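Tane Partington has the radio on when I arrive in Vimstead, and he doesn't turn it off for the first ten minutes. It's a shipping forecast he taped in 1986. "Listen to that hiss!" he says. "That's the sound of my gran's kitchen."

He has 214 cassettes like this one, nearly all of them home recordings, and he has spent the past 12 months copying them so that other people can hear them too. There are birthday parties, choir practices, a man reading out seed catalogues to a poorly neighbour. My favourite is a wedding speech that goes on so long you can hear the guests start on the pudding.

It began with a shoebox from an aunt. "I thought it would be Top 40 stuff off the radio, and it was her and my mum arguing over how to make marmalade. I played it three times straight through. Then I rang everyone I knew and asked what they had in the loft."

What they had was a lot. Kendra Bergeron, who taught him at primary school, brought 50 tapes in two carrier bags, mostly school assemblies. She has joined us for the afternoon and can still name the children from their coughs. "That's Darren," she says, during a very shaky recorder solo. "He's a plumber now."

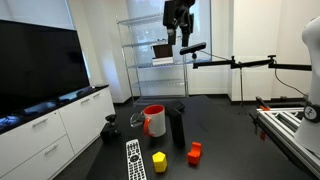 A mug with a red handle and a remote control among the things on the black tabletop.

The copying is slow, as each side has to be played at normal speed, and old tapes snap. Partington mends them with splicing tape and a razor blade, and he clearly loves this part. He tells me about pressure pads and sticky rollers for a good while and I find I'm leaning forward. So far 157 are finished.

Does he tidy up the sound? "Hardly at all. I'll take out a hum if it's drowning somebody. But the dog barking, the door going, the kettle, I want all of that. Those are the bits people cry at."

Bergeron agrees. She was given a copy of her own mother singing over the washing-up, recorded by accident when a machine was left running. "She'd never have sung if she'd known," she says. "It's lovely. She's flat as anything."

They are planning a listening evening in May, with blankets, soup and the lights turned down. Partington wants to open with the marmalade.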